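Omeck Adds Shared Albums and Offline Editing to Its Mobile Video App

Update lets groups build one video together from several phones, with or without a data connection

QUINLAN, February – Omeck, the maker of the mobile video app of the same name, today announced the release of Omeck 3, an update that adds shared albums, offline editing and a redesigned camera screen. The update is free to current users and will reach all supported phones by Thursday.

Shared albums allow the members of a group to add clips to a single project from their own phones. Any member may trim a clip, change the order or add a title, and the app keeps a record of each change so that earlier versions can be restored. The owner of an album decides who may edit, who may only view, and whether the finished video can be posted outside the app.

"Our users were already making videos together, and they were doing it by sending files back and forth and asking one person to put everything in order," said Delphine Szabo, chief executive of Omeck. "With this release, that work takes place in the app, and everyone in the group can see how it is coming along."

Offline editing was the feature most often requested by users during the past year. Projects opened in Omeck 3 are stored on the phone, and changes are sent to the shared album when a connection is next available. If two members have edited the same clip in the meantime, both versions are kept and the album owner is asked to choose between them.

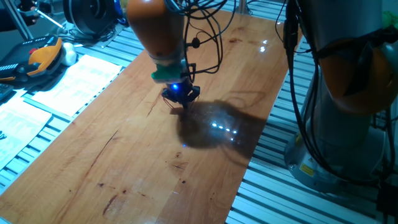 Photo: Omeck Press Office

The new features were tested over 13 weeks by 3,000 users, who were invited from the company's existing customer base. In a survey at the close of the test period, 92 percent of those who responded said they would continue to use shared albums. Comments from the group led to several changes before release, including larger trim handles and a setting that limits uploads to Wi-Fi.

"People were very direct with us about what got in their way," said Sunil Marikar, head of product. "The first version of the album screen had too many buttons. The one we are releasing has far fewer, and the record button stays in the same place throughout."

Omeck also announced an agreement with Surkomen, which provides licensed music for online video. Under the agreement, Omeck users will have access to a selection of Surkomen tracks for use in personal projects. Business accounts may license additional tracks from within the app. Terms of the agreement were not disclosed.

"Omeck has a loyal group of people who make and share video every day," said Marama Mudgway, director of partnerships at Surkomen. "We are pleased to make our catalog available to them."

Omeck 3 can be downloaded from the usual app stores. Users with automatic updates turned on do not need to take any action. Existing projects will open in the new version without conversion, and videos already posted will keep their current links.

About Omeck

Omeck develops software for recording, editing and sharing video on mobile phones. The company is privately held and has its headquarters in Quinlan.

Media contact

Tayla Faulkner
Press Office, Omeck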